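About us

Hi, and welcome to Stendier! I started this little tea and snack mail club in Temville after I'd filled one kitchen cupboard too many (my family had opinions). We now pack 59 boxes a month in the old feed store on MacPherson Street, all by hand, and I still write every note inside.
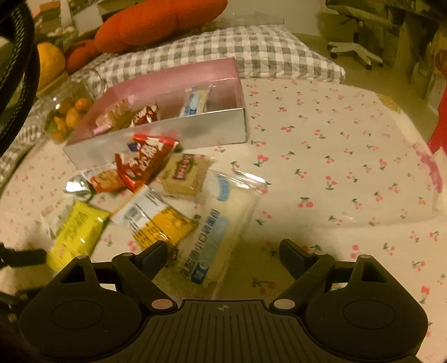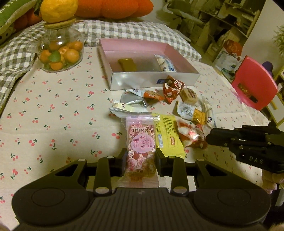
Snacks on the table. The second photo has the white peach oolong label, 白桃乌龙味.

I pick two teas and a handful of things to nibble with them, and if I wouldn't eat it myself it doesn't go in. Our next box ships Tue 16 June. The shop counter is open Saturdays too, so come by and say hello – the kettle's always on!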